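Looking after the two-armed cell

I promised Setareh I would write down how I look after the two-armed cell before I forget half of it, so pour yourself something warm, because I do go on. It came to me in July when Tetteh Ankrah moved over to the Wevwood project, and I inherited the arms, a drawer of hex keys and a notebook in handwriting I am still learning to read (lovely man, terrible sevens).

The first job of the morning is the fingers. I open each gripper as wide as it goes and wipe the pads with a lint-free cloth and a little alcohol, then run my thumbnail along the edges to feel for lifting.
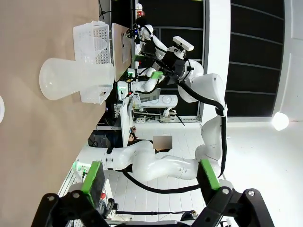 Pads are what I fuss over most, and I'd rather change a pair early than chase a strange grip all afternoon. A worn one will often pass with a box or a block and then let you down on something slick and round. So once the new pads are on, I like to start with the big frosted flask laid on its side next to the white basket, neck toward the table edge, and bring the open green fingers down to it very slowly. If I'm happy there, I move on to the smaller things.

Next come the finger screws. Tetteh's notebook says to check them every 200 cycles, which sounded fussy to me until I found one I could turn with my fingers! I put a dot of paint marker across each head now, so a glance tells me whether it has moved.

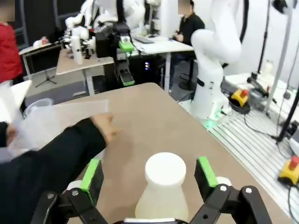

White bottle between the pads, with the plastic sheet spread out on the left.

Cables take the longest, and I've made my peace with that. I move each arm to the far ends of its reach and watch the loops, looking for anything that pulls tight or rubs. A loop needs enough slack for the wrist to turn all the way, but too much and it drags on the table. I must have redone the left one three times before I got a sag I liked, and Efua Kpodo still teases me about it.
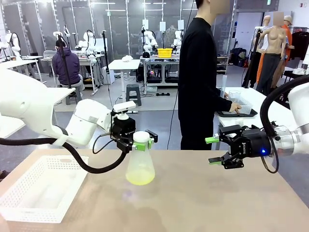 Teaching the hold again

New pads change the grip a tiny bit, so I teach the neck hold over. I close on the flask just below the cap, lift it a little way off the table and wait. Then I write down the closing width, the date and the pad set (we're on set 314, a number that makes sense only to Manouchehr Ghaffari). The other gripper stays open until I'm satisfied with the first. 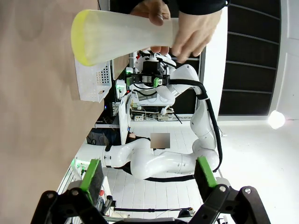
Issahaku, 30/09/2020

A quick addition, now that I've had lunch. Augustina Aryee asked whether I do the hand-over check before or after the cables, and the answer is after, always with fresh pads and always at the slow speed. She also wants a copy of the screw chart. It's taped inside the drawer, Augustina, under the hex keys, and please put the small one back when you're done.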